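Chapter 2
Drawing the Line: How Borders Get Settled

31 min read

I was going to start this chapter with a definition of sovereignty, and I had a pretty good one too, but my students talked me out of it. They said every chapter in every book on international politics starts that way and they skip it every time. So we're going to start with a goat path instead.

The path runs along the hills above the Herrera, a shallow brown river that divides the district of Murkach from its neighbor, Drulirance. When I first went there as a graduate student (one November, in the wrong shoes), I'd read the boundary treaty so many times I could recite the second article from memory. It says the border follows "the middle of the principal channel of the river." Easy enough! Then I stood on the path and looked down, and the river had split around a long gravel island. Water on the left, water on the right. I couldn't have told you which one was the principal channel if you'd paid me.

People on both sides had been arguing over that island for years. They grazed animals on it, cut willow on it, and now and then somebody's fence got pulled up in the night. Both governments sent police. Then both sent soldiers, and for one bad spring it looked like the soldiers might start shooting over a place you could walk across before your coffee got cold.

They didn't, and I want to spend this chapter on how two governments that can't stand each other manage to agree on a line. It's slower and duller work than most people imagine, and I love it.

2.1 Three jobs that sound like one job

Before we go any further I need you to keep three words apart. I mix them up myself when I'm tired, so don't feel bad.

Allocation is the big political decision about who gets which area. Leaders do this, usually in a hurry and often at the end of a war. Delimitation is putting that decision into words and onto a map, so that's where our "middle of the principal channel" comes from. Demarcation is going out with survey gear and concrete and marking the thing on the ground.

You might expect most fights to be over allocation, and the loudest ones are. But a lot of the trouble I've studied comes out of the gap between the second job and the third. Somebody writes a sentence in a warm room, and a generation later somebody else stands in the mud trying to work out what it means. The sentence was fine on the day it was signed. Then the river moved.

In the Herrera case the two sides ended up setting up a joint boundary commission, with the same number of members from each. Its final report covers 321 boundary points, every one with a sketch and a note about how to find it. Some of the notes are wonderful. One tells you to line up a chapel door with a notch in the ridge. I've tried it and it works, though you have to crouch.

2.2 Who sits at the table

I used to picture these talks as two presidents and a long polished table. Most of the real hours are put in by surveyors, lawyers, interpreters and people from the water office. Edith Quispe, who interpreted for the commission through its last two years, told me the worst fight she ever worked was over the word "bank." One side's word meant the edge of the water. The other side's meant the top of the slope behind it. In the flat stretches those two things can be 80 meters apart, and that's somebody's whole bean field.

She stopped the session. She wasn't supposed to, but she could hear that both delegations thought they'd agreed and they hadn't. They spent that Friday on one noun and had a footnote by dinner.

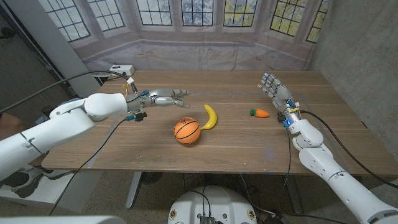
A small orange basketball on a wooden tabletop, with robotic hands on either side.

Keep that footnote in mind when we get to treaty interpretation in section 2.5. The general rule (I'll give you the formal version later) is that you read a treaty's words in their ordinary meaning, in context, and in light of what the treaty is for. But ordinary meaning in which language? If both texts are equally official, you can't just pick the one you like better.

Stelios Makris, my old adviser, had a different view of all this and I should be fair to him. He thought the wording mattered far less than I did. If two governments want peace, he'd say, they'll live with a terrible sentence for a century, and if they want a fight they'll find one in a perfect sentence. We argued about it in hallways for years. I've come partway over to his side, and you'll see that when we look at the Droltent Protocol, a badly drafted agreement that has held up just fine.

2.3 Before you read on

Find a map of any border that follows a river, the older the better, and then find a recent one of the same stretch. Lay them side by side. Look for bends that have been cut off and islands that weren't there before, and write down who you think ought to own each one and what rule you used to decide. Hang on to your notes. We'll come back to them after the section on shifting rivers, where the law treats a slow change in the channel very differently from a sudden one, and I'd like you to have committed to an answer before you see how it handles them.

Related in this book
Chapter 1: What Counts as a State?
Chapter 3: Sharing the Water
Reading: The Droltent Protocol, full text with notes
Case file: Murkach and Drulirance after the commission
Glossary of boundary terms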